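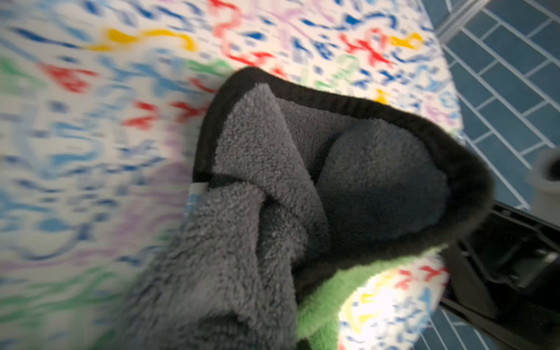

*Gray microfiber towel with a dark binding, green microfiber cloth underneath.*

# About Enov

Enov is a contract laundry for dental offices, physical therapy clinics, hair salons, small hotels, and building maintenance firms. The plant is at 503 Tirkcombe Road in Flellbridge, in the ground floor of the former Fukuda dye works. We pick up soiled textiles, wash and dry them to a written process, and return them sorted by account. We employ 18 people. Capacity on a normal weekday is 3,000 pounds, dry weight, over two shifts.

We do not rent linen. Everything we process belongs to the customer and goes back to the same customer. Loads are not mixed between accounts at any stage.

## History

Chiyo Hirano started the company with two secondhand washer-extractors and one van. She had worked in quality control at a hospital laundry and wanted to run the same kind of process for accounts too small to interest a hospital plant. The first customers were three salons and a veterinary office. The veterinary office is still a customer.

The move to the Fukuda building came when the original unit ran out of drain capacity. The dye works already had a floor trench, a settling pit, and a water main of suitable size. The pit was relined and the trench was regraded before the first machine went in. The old dye kitchen on the north side is now the chemical store, and the drying loft is used for spare parts and empty carts.

Erlinda Quiambao joined as plant manager in the second year and became a partner later. She wrote most of the wash formulas now in use and keeps the process manual.

## How work is processed

Each account has a process sheet. It lists the textile types, the wash formula for each, the dryer program, the fold, and the packing method. A copy travels with every cart. Changes are made only by the plant manager and are dated on the sheet.

1. **Receiving.** Bags are weighed unopened and the weight is entered against the account.
2. **Sorting.** Items are separated by fiber, color, and soil level. Foreign objects are logged and returned in a sealed envelope with the next delivery.
3. **Washing.** Machines are loaded by weight. Chemicals are dosed by pump from the account formula.
4. **Drying.** Dryers stop on a moisture reading.
5. **Finishing.** Flat goods go through the ironer. Towels and gowns are folded by hand or on the small-piece folder.
6. **Packing.** Finished goods are wrapped, labeled, weighed again, and staged by route.

Differences between incoming and outgoing weight are reviewed each morning at 6:30. A difference outside the limit on the process sheet is reported to the customer before the van leaves.

### Microfiber

Microfiber is washed separately from cotton at low temperature, without fabric softener or chlorine bleach. Softener coats the fibers and reduces absorbency. Cotton sheds lint, and the lint holds to split fibers through several washes. Customers who send both should use separate bags. If they arrive together we separate them, and a sorting charge applies.

### Items we do not accept

- Shop rags carrying solvent, fuel, or drying oil
- Dust mops treated with oil
- Leather, suede, and fur
- Rubber-backed mats
- Pillows and comforters

## Water and energy

Incoming water in Flellbridge is hard. It is softened on site by a twin-tank system, and hardness is tested at the start of each shift. Final rinse water is held in a storage tank and reused for the first wash of heavily soiled loads. It is not reused for clinic goods.

Heat is recovered from the drain line by a plate exchanger, which preheats the cold feed. The exchanger is opened and descaled every November, during the slow period between the hotel season and the holidays. Lint from the dryers is collected in a wet scrubber and sent out as solid waste.

Discharge is sampled after the settling pit for pH, temperature, and suspended solids. The log is kept in the office and may be read by any customer on request. 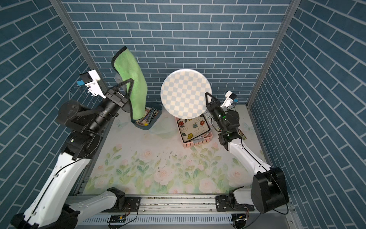
*Blue brick-pattern wall panels and rose-print mat.*

## Staff and training

New employees begin in receiving and finishing. They move to the wash floor after passing a written test on chemical handling and a practical test on machine loading. All wash floor staff can run every machine in the plant. Maintenance is done in-house, except for boiler inspection and electrical panel work.

Job openings are posted at the front office and in the window on the Tirkcombe Road side. Applicants do not need laundry experience. Drivers need a clean license and must be able to move a loaded cart up a ramp.

## Service area

We serve addresses within 60 miles of the plant. Routes run on fixed days, and the day is set when the account is opened. Turnaround is two working days for standard goods and three for anything that goes through the ironer. Same-day return is available in Flellbridge for bags received before 7:00 a.m.

## Opening an account

Send a list of textile types, the approximate weight per week, and the pickup address. For new accounts we wash one trial bag at no charge and return it with a draft process sheet. Regular service starts once the sheet has been signed by both sides.

Plant visits can be arranged through the office. Closed shoes are required on the wash floor. The office is open from 8:00 a.m. to 4:30 p.m. on working days; the receiving dock opens at 5:00 a.m. and is entered from the rear of the building.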